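The Pratia arm and the memory slot it wouldn't let go of

I lost most of an afternoon to a fault on the Pratia arm, so I'm writing it down before I forget the order it happened in.

The job is memory swaps in old desktops. Pick up the module, line it up over the slot, press until both ends seat, open, back out. It had done 681 insertions without a complaint. On 622 of those I was standing beside it, and I'd got a bit lazy about keeping my hand near the stop.

On the next one it pressed, reported the module seated, and started to retract with the fingers still closed. The module came back up, and one end hadn't cleared the latch. The whole case lifted off the bench at one side before I hit the stop.

The log showed the open command going out and the gripper answering "done" 2 milliseconds later. It can't open that fast. The driver was reading a stale position and passing it along as a fresh one.

I've made two changes. The arm now waits 200 milliseconds and reads the finger position again before it moves. There's also a force limit on the retract, set low enough that it should trip well before a case leaves the bench — I should have had that from the start.

One latch is cracked and the module is in the scrap tin. I'm running the tests at half speed until I trust it again.

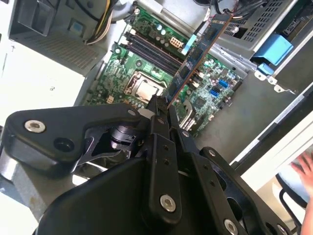
Mullari, December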